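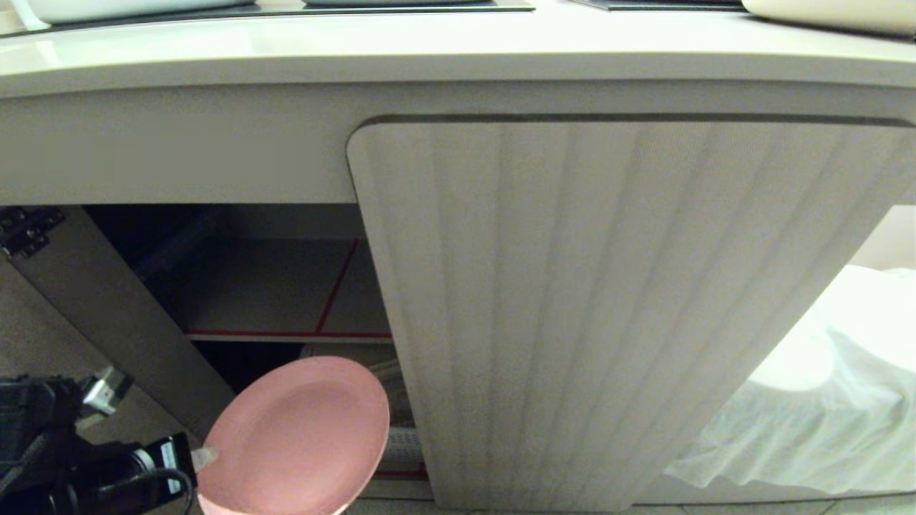
Notebook, kitchen bench, base cabinet and cookware

May 27, 2019

Entry covers the base cabinet doors, the shelf marking and the start of the pot comparison. Counter height and plinth figures are in the October entry and have not changed.

Cabinet

Left door opened and closed by hand until the hinge felt settled. Screws on the upper hinge plate checked with a hand driver. One took a quarter turn, the rest none. The Olby hinge sheet asks for a recheck after 1,000 cycles. We are at 142 logged, so the next check is a long way off unless the door starts to drop.

The ribbed fronts hold dust in the grooves. A flat cloth goes over the top of the ribs and leaves the bottom of each groove gray. A soft brush run top to bottom, then the cloth, gets it. Do not use the green pads. Heather tried one on the offcut and it dulled the high points of the ribs in a few strokes.

Red tape on the shelf edges stays. Its purpose is to show where the usable surface stops, which is hard to judge in there with the room lights only: gray shelf, dim compartment, door at an angle. I want to be able to put a pot down without feeling for the edge. Tape is the narrow roll from the Geddes drawer. If a piece lifts, replace the whole run on that edge. Patches laid over old tape make a ridge and the pot feet catch on it.

Still to do on the cabinet:
Measure clear height above the shelf with the door fully open.
Decide whether lids are stored on the pots or upright beside them.
Look at the lower compartment again, it is darker than I would like even with the door open.

Pots

Purpose of the comparison is lid handling and condensate. Heating rate comes later, on its own page. All pots get 1,000 ml of tap water, measured by weight, and the same setting. Hold at 70 °C for the length of the run, lid closed, then open and record where the water from the lid goes. 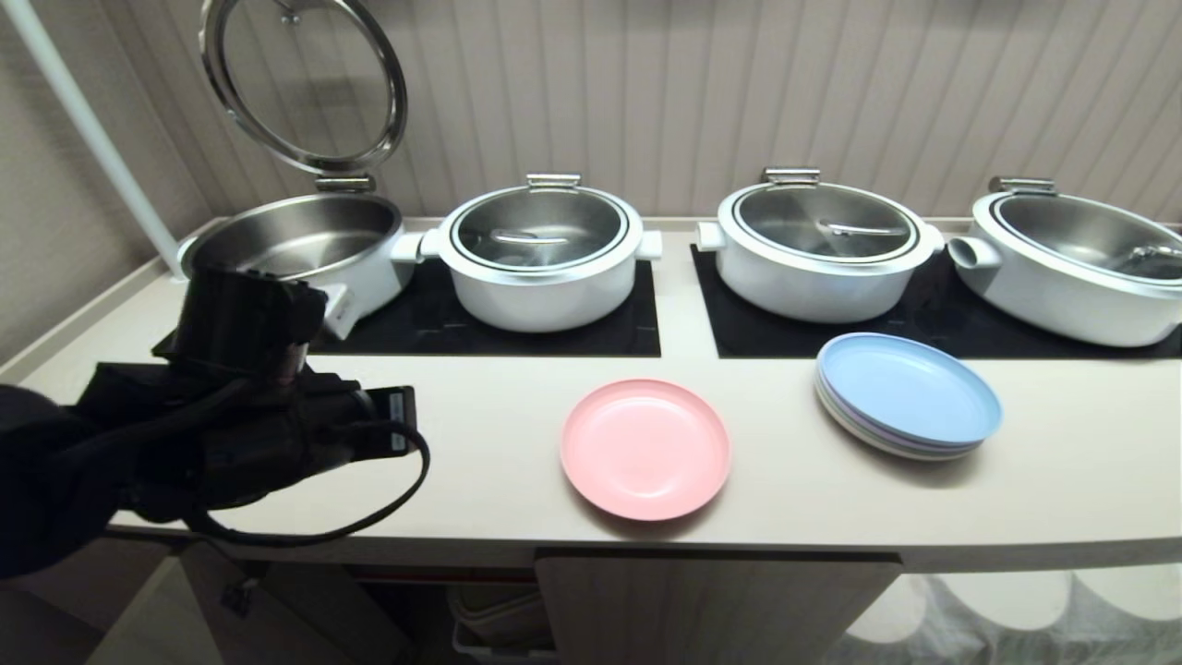

Condensate is the main complaint with hinged lids. When the lid comes up, the film on the underside of the glass runs to the lowest point of the rim and leaves from there. With the lid standing fully upright on its bracket, as on the leftmost pot, the lowest point is at the back by the hinge, so in principle the water returns to the pot or goes down behind it. Which of the two depends on how far the rim overhangs at the back. I will lay a weighed paper towel behind each pot and weigh it again after opening. A partly raised lid is a separate case and gets its own line in the table.

Two things to keep fixed during the runs. First, position on the mat: two pots to a mat, same places each time, side handles clear of the neighbor. Second, utensils. A metal ladle left inside changes the amount of water needed to reach the same level and takes up a little heat, so ladles come out before filling and go back only for the serving trial.

Skulora sent a note saying their lid bracket can be adjusted for stiffness. I could find no adjustment on the one we have. Heather Imrie is going to write to them and ask for the part drawing. Until then treat the stiffness as fixed and record it as a feel grade, one to five, two people grading separately.

Glass: wipe with vinegar solution before the first run, dry cloth, no detergent. Detergent film changes the way droplets gather and the first set from Clusham had to be thrown out for that reason. Steel rims get the same treatment. Pay attention to the inside of the rim where glass and steel meet. Water sits in that seam and comes out late, sometimes more than a minute after opening, so leave the towel in place until the drip stops — then weigh.

Table headings for the results page: pot position, lid angle, feel grade, towel mass before, towel mass after, time to last drip, remarks.

Open question on the scale. It drifts by the last digit when the extractor is on. Either run with the extractor off or move the scale to the side table. I prefer the side table. Heather prefers the extractor off. Try the side table for the first set and compare the zero readings at start and end.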